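3.2 Participants and machines

We recruited 201 people through notices posted at two public libraries and one technical college. Sixteen withdrew before the first check, leaving 185 who completed the study. Each participant used their own laptop throughout, with whatever programs were already on it. We asked only that the built-in firewall stay on and that no second antivirus product be added during the test period.

Trulon was installed on 100 of the machines and Desen on the remaining 85. Both products were left at their default settings. Installation was done by the second author, who also recorded the operating system version, the free disk space and the date of the last system update. Participants were not told which of the two products we expected to perform better.

The machines varied a good deal in age and use. Many were shared within a household, and several participants reported that a child or a roommate had an account with administrator rights. These cases were kept in the sample. Earlier work by Catacutan left shared machines out, and we think this explains part of the lower infection rate reported there.
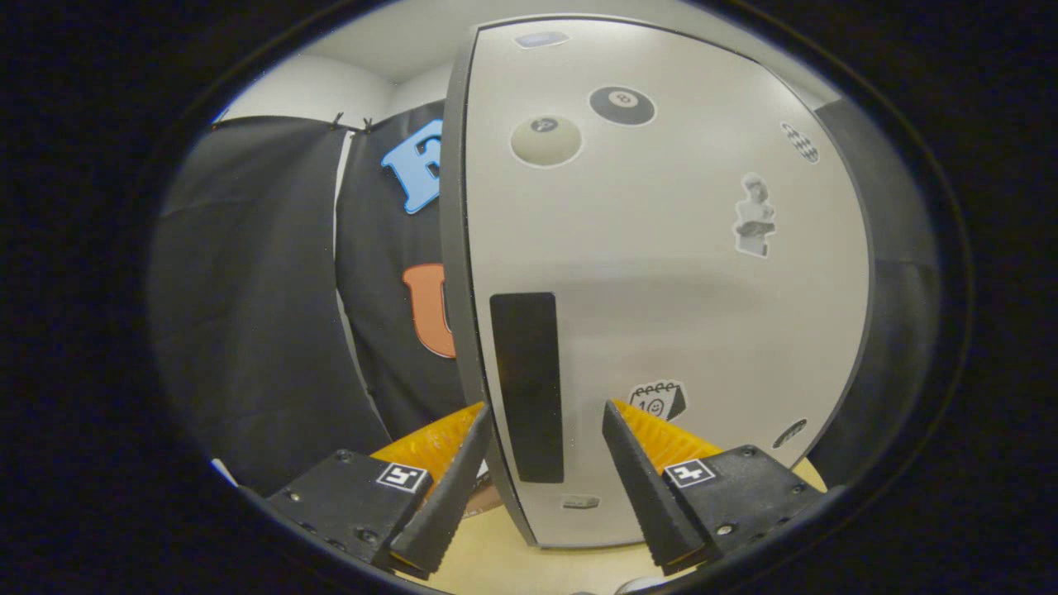

Figure 2. Light gray panel with stickers, among them an eight ball.

3.3 Recording of alerts

Every alert shown by either product was written to a local log and collected at the end of the study. The logs held 481 alerts in total. Two of us (Lumanlan and Leiva) sorted them separately into blocked downloads, blocked web pages, unwanted programs and false alarms. Where the two sortings differed, Mercado made the final decision.

We also logged what the participant did next: closed the alert, followed the advice, or added an exception. Exceptions mattered most for our purposes, as a file once excepted was skipped in all later scans by both products. An alert left open until shutdown was counted as closed. Repeat alerts for the same file within one session were merged into a single entry before sorting.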